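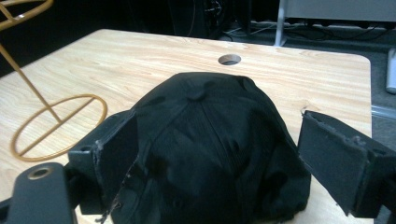
A Traleo owner in Hutberg asked whether the softener can be set to regenerate during the day, as the bedroom shares a wall with the utility closet. It can. Follow the steps in this section and choose any start hour at step 5.

Section 9. Setting the Regeneration Schedule

Before you start: the bypass valve must be in the SERVICE position and the brine tank must hold salt to at least the lower fill line. Have your water hardness figure ready, in grains per gallon. City water customers can get it from the supplier. Well owners should use a test strip or a lab report.

1. Plug in the power adapter. The display shows the software version, then the time of day.

2. Hold SET until the clock digits flash. Use the arrow keys to set the current hour and minutes. Press SET to confirm.

3. Enter the hardness value. If the water contains iron, add the iron correction from the table inside the valve cover.

4. Enter the reserve capacity. The factory value is 767 gallons and suits most households. Do not set it to zero.

5. Enter the start hour. The factory value is 2 a.m.
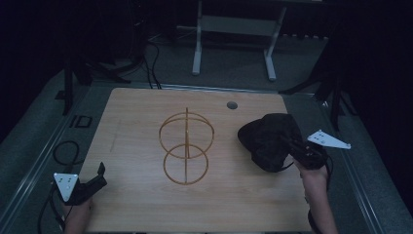

6. Press SET again to store the values. The display returns to the time of day. If no key is pressed for 9 minutes during setup, the controller exits and discards all changes.

Note: Softened water is not available while the unit is regenerating. Hard water passes through to the house during the cycle. With a daytime start, do not run the washing machine or dishwasher until the display shows the time of day again.

Note: On units with the Moynihan valve, the start hour is stored separately for each tank. Repeat steps 5 and 6 for the second tank and keep the two start times at least three hours apart.

CAUTION: Do not unplug the unit during a cycle. The valve may stop partway and send water to the drain continuously. If this happens, move the bypass valve to BYPASS, restore power, and start a manual cycle.

Error 1326 means the valve motor did not reach its home position. See Section 12 or contact Anditz service.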